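Before the First Interval: Drinking for Indoor Rowing

By the Ostberg training desk
January issue
33 shares · 100 comments

An indoor rower moves no air past the body. On open water, even a slow boat creates a light headwind that carries sweat off the skin. On a machine, sweat stays where it forms, and core temperature climbs sooner at the same stroke rate. 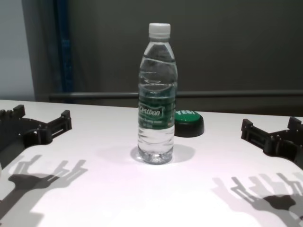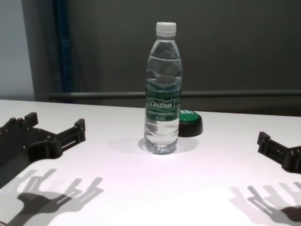
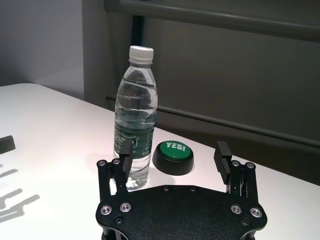
Bottled water: plain water covers most sessions under an hour.

The Skovov club runs its winter program in a low brick hall with two doors and a single fan. Its standard Tuesday session is three pieces of 2,000 meters, with five minutes of light paddling between them. Members weigh in before and after, in dry clothes. The difference, corrected for anything they drank, gives a fair estimate of fluid loss.

Losses vary widely between rowers of similar size. For that reason the club sets no fixed amount. A rower starts the session normally hydrated, takes small sips during the paddling, and replaces the rest over the evening. Drinking in the middle of a piece is discouraged — it breaks the stroke and costs more time than it saves.

Longer work changes the plan. At Rurkberg, where the endurance group burns over 3,400 calories on a double-session day, coaches add salt and a little sugar to the second bottle. Plain water in large amounts can dilute sodium in the blood, and the early signs, headache and nausea, are easy to mistake for simple fatigue.

Room conditions matter as much as the bottle. Opening a door before warm-up and aiming the fan at chest height both reduce sweat loss.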